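Orest Semeniuk keeps his table almost bare. In his workshop in Pivonow he has 15 colors of blocks, but he puts out only one and then looks at it for a long time before he decides anything. "On a full table I see nothing," he told me in May.

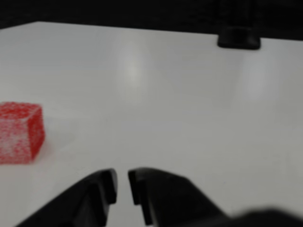
A speckled red cube on the white tabletop in Pivonow.

Red was the most difficult color for him. He made 443 samples before he accepted one - a flat red looked to him like plastic fruit. The speckled red will be sold by Trorkar in a box with 2 other colors. Semeniuk would like to change the blue again, and the shop is still waiting for his answer.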